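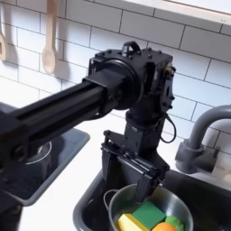
Robot arms learn to clear a sink with fewer demonstrations

A research group at the Horkelgate laboratory has reported a method for training a robot arm to pick items out of pots and basins using less than half the human demonstrations its earlier system needed. The work, led by Benedicta Tsikata and Kwabena Bawa, was released as a technical report in May together with the code and the trained models.

The method is called Flekau. It deals with a narrow problem: how a two-finger gripper should approach an item that sits close to the wall of a container. Flat-fingered grippers do well on an open surface, where there is space on both sides of the item. Inside a pot, one finger often has to pass between the item and the wall, and a small error in position leaves it resting on the rim or pushing the item out of reach.

Most systems of this kind are trained by imitation. A person guides the arm through the task many times, the movements and camera views are recorded, and a network learns to predict the next movement from the current view. According to the report, the weak point is the last few centimetres. Operators do not all approach a crowded pot in the same way. Some turn the wrist early, some late, and some nudge the item towards the middle before closing the fingers. A network trained on all of these tends to produce an average of them, and the average is often a movement that no operator would have made.

Flekau splits the task in two. The first part brings the gripper to a point above the container and is trained in the usual way. The second part takes over once the fingertips are near the height of the rim. It does not predict a single movement. It proposes a set of short candidate paths, scores each one for the clearance it leaves between the fingers and the wall, and follows the best for a fraction of a second before scoring again. The scoring network was trained on the same demonstrations, with the recordings cut into short pieces and sorted by whether the item ended up between the fingers.

The two parts share one camera view and one set of joint readings. No force sensor is fitted to the fingers. The group says this was a matter of cost, and that contact with the wall is instead inferred from the current drawn by the wrist motor.

The training set held 1320 demonstrations, all recorded in a mock kitchen with two basins, using toy food and metal pots. The group's earlier system, Bozsik, was trained on 3303 demonstrations of the same task. Both were then tested on the same arm, with the same gripper and the same collection of toy food, over 2418 attempts divided equally between them.

Flekau lifted the chosen item clear of the pot on the first try in 81 per cent of its attempts, against 64 per cent for Bozsik. The gap was widest for items touching the wall, where the figures were 73 and 41 per cent. For items standing free in the middle of the pot the two systems were almost level, at 92 and 90 per cent. An attempt was counted as a failure if the item was dropped before it reached the counter, if the pot was moved by more than the width of a finger, or if the arm stopped itself after a hard contact.

"The result in the middle of the pot is the one I would look at first," said Bawa. "If the new method had helped there as well, we would have suspected the test. There was nothing for it to fix."

The group also ran the test with parts of the method removed. Without the repeated scoring, so that the arm chose a path once and followed it to the end, the result for items at the wall fell to 58 per cent. Replacing the learned score with a plain distance measure gave 61 per cent. The report takes this to mean that clearance alone does not account for the gain, and that the network has picked up something about which approaches lead to a firm grip.

Speed is the main drawback. Scoring the candidate paths takes time, and the final approach was on average six seconds slower than with Bozsik. Nii Eshun, who wrote the control software, said most of the delay comes from generating paths which are then thrown away at once, and that a smaller set could probably be used for items away from the wall. That version has not yet been tested.

The report lists several other limits. All the items were rigid or nearly so, and none was heavier than a small apple. The pots held no water. Lighting was kept constant throughout. Shiny pot walls caused errors in a number of attempts, when a reflection of an item was scored as if it were the item itself. The authors did not remove these attempts from the results, but they give them separately in an appendix.

Yaw Kwofie, an engineer at the kitchen equipment maker Proletti, who was not involved in the work, said the saving in demonstrations was of more practical interest than the success rate. "Recording is where the money goes," he said. "Every change of pot or gripper means more of it. Eighty-one per cent is too low for a working kitchen, but I can see how you would get from there to a higher figure without another year of recording."

He added that the comparison would be stronger if Bozsik had also been retrained on the smaller set. The authors say this was done in an early trial, with a clearly lower result than the one reported, but that the trial used an older gripper and was left out for that reason. Tsikata said it would be repeated on the current hardware.

The next round of tests will use water in the basin and a mixture of toy and real vegetables. Kwame Tsikata, who is in charge of the test kitchen, is preparing pots with a dull inner finish to measure how much of the remaining error is due to reflections. The group also plans to try the method on narrower containers, including mugs and storage jars, where in some cases only one approach angle is possible and the candidate paths would have to be drawn from a much smaller range.

The recordings used for training will be released separately, once the file format has been settled.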